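Workshop notebook, August. Shop floor trial, shelf work

Start 7.40. Clokon hand on the arm, knit cover on, same pads as last time. Oi-ling Choi on the floor with me until the middle of the day, then on her own with the trolley.

Where we are. The Zila branch has had the arm doing part of the shelf work for 3 weeks now. It takes flat goods and shelf parts from the trolley and carries them to the bay. People still do the facing up, the date checks, anything soft, anything in glass, and all the labels. The arm's share is small but it has moved everyone else's day about more than we planned for, so most of today went on that and less on the hand.

Counts from the Garg log, since the last entry:
picks tried 3550
stops needing a person 578
Of the stops, the largest group is still "grip not confirmed". The log does not separate a real slip from the sensor being doubtful, so the figure on its own tells us little. Need a second code for it. Asked for this before, asking again.

Staff side. Before the trial the morning fill was four people working a bay each and talking across the aisle. Now it is three on bays and one minding the arm. Minding was meant to rotate every hour. In practice the same two people do it, as they know what the beeps mean and the others would sooner have a bay. Oi-ling says minding is tiring in a different way: you are standing still, you can't get on with anything, and then it wants you at once. She would like a job within reach that can be dropped, such as making up the labels for the next bay. Tried that from 10.15. She cleared a strip of labels between stops and said it went better. The stop response got slower, but not enough to bother anyone.

Also from her: the arm has the best hours. It is given the quiet part of the morning when the aisle is clear, and the people get pushed later, when they have customers round them. I had not seen it that way. On the rota it looks like the arm fits in around the staff. I have asked the branch for the start times before and after so we can check.

Lifting. The part they all like is not bending for the bottom of the trolley. Two of them said so without being asked. Nobody wants that handed back.

Training. The Hida sheet is too long to use on the floor. It has the restart steps on the second page and the thing people need most, how to take an item out of the hand safely, after that. Oi-ling has written her own on a card:
1. Press hold, wait for the light.
2. One hand under the item.
3. Open from the panel, don't pull.
4. Say "clear" before you press go.
Going to copy hers and put it on the trolley handle. Step 4 isn't in our sheet at all and should be.

Hand notes. Flat pieces remain the awkward case. Boxes give the fingers something to close round, flat pieces have to be held with the thumb doing its share, and if the thumb lands near one end the load wants to turn. Grip force left at 300 on the panel scale. Did not raise it, as the pads mark some of the glossier stock. Speed past the bay left alone too. 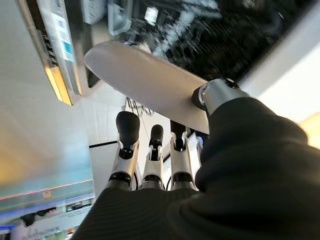
Flat white piece held between fingers and thumb, by the shelving. Thumb joint at the right-hand end.

Thumb placement to be looked at with the grip planner, aim nearer the middle on long pieces. Left finger pad to be checked for wear against the other two when the hand is next off. Cover stays on for now, staff prefer it to bare joints at elbow height.

Spent around half an hour after lunch with the shift lead on what happens if the trial carries on. Her main question was whether the minding role gets a grade of its own. At present it is paid as fill, though the person doing it is answerable for a machine and has to stop customers walking into its reach. I said it was not ours to decide but that I would write it down as raised. Raised.

She also wants to know who is called when the arm stops after we have gone home. At the moment they ring me. That can't go on past the trial.

To do
- second stop code in Garg
- card on trolley, add "clear" to the Hida sheet
- before and after start times from the branch
- new names on the minding rota, two hours with Oi-ling each
- spare pads, down to the last set
- out of hours contact

Arm parked and off at 16.20. Trolley left in the back corridor, charger on.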